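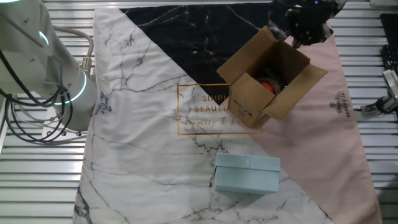 # One short rulebook, 6 labs, and a much easier first morning

**Ilano, February 2026** – If you've ever moved from one robot lab to another, you know the feeling. The arms are the same, the grippers are close enough, and yet every house rule you learned at the last place is wrong at the new one. Who calls the stop? Can you straighten a box while the arm is paused, or does it have to be parked? At one lab you'd be thanked for fixing the mat, and at the next you'd get a talking-to.

So it's great news that the Flotden guide for tabletop robot work is out, and that 6 labs have signed up to use it from the start. It was put together by Jirkasex here in Ilano along with the robotics group at Shimada, and it runs to all of 7 pages. Seven! You can read the whole thing over a coffee and still have half the coffee left.

The guide sticks to small arms working on tables with everyday objects, the sort of setup where people and machines take turns all day long. It doesn't replace the safety standards a lab already has to follow, and it says so on the first page. What it does is fill in the everyday stuff those standards leave to each site – the habits, the words people call out, the order things get done in.

## Hands off while it's holding
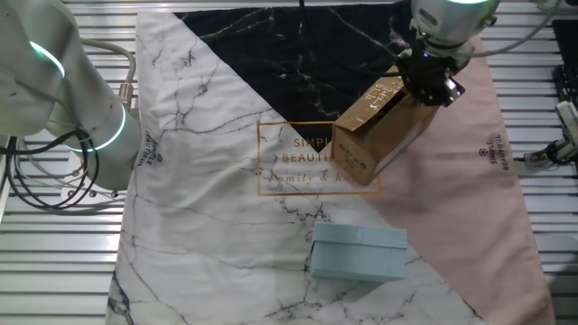
The rule people in Ilano are talking about most is the one on held loads. Under Flotden, an arm that is gripping something counts as busy, even if it's standing perfectly still, and nobody reaches in until the load is down and the gripper is open. Cardboard gets its own note, and it's easy to see why when a box is hanging at a tilt from the gripper, just above the mat, with its flaps splayed up around the fingers. The temptation to reach over and nudge it level is huge. The guide says don't: call "hold," have the operator lower it, then fix it by hand and start the run over. It also asks for a bit of space between whatever is being lifted and anything else on the table, so that a dropped load has somewhere harmless to land.

The wording on calls is nice and plain too. "Hold" means freeze the arm where it is. "Park" means bring it back to its rest position. "Clear" may only be said by the person whose hands were on the table, and no one else can say it for them. Shimada had been using something close to this already, while Jirkasex used two of the words the other way around, which must have made for some interesting visits.

## Write down what's in the box

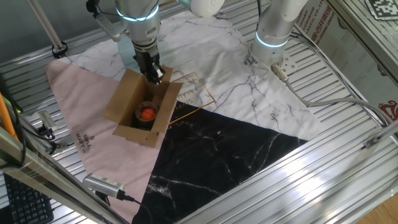 *An orange ball sits in the mouth of a round holder inside the open box, with the gripper reaching in at the back corner.*

Another section deals with objects, and it's more fun than it sounds. Every item used in a run goes on a list before the run begins, including the ones the robot isn't supposed to touch. If something sits inside something else, both get listed, along with which one the arm is meant to pick up. That may look fussy for a ball and a bit of cardboard, but anyone who has tried to repeat a test from somebody else's notes will be cheering.

There's a part on patterned backgrounds as well. Printed cloths and mats are fine, and the guide even encourages a mix of them, as long as the same cloth is named in the notes and smoothed out at the start of each session. Wrinkles that show up later are left alone until the next break.

## A second look from the wrist

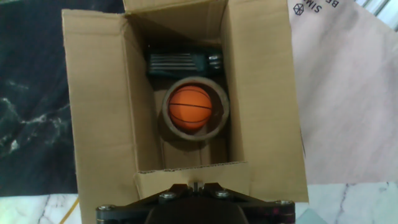 *Seen from the wrist camera: the ball in its tube, and a dark ribbed part lying toward the back of the box.*

Labs with a camera on the wrist are asked to check that view before the first grasp as well as the view from the side. Deep boxes are the reason given. A part lying in the shadow under a flap can be missed from across the table, and if it wasn't on the list, the run doesn't start.

Training is light. New people get 20 minutes at the table with someone who knows the calls, then run a practice session with the arm at reduced speed. Visitors who only watch can skip it but have to stay behind the table line.

The first review is set for June, when all 6 labs will send in the rules they found hardest to stick to. Jirkasex says the section on cable routing is the likeliest to change, as the two groups never fully agreed on it. Labs that want to join before then can ask either group for a copy, and there is no fee.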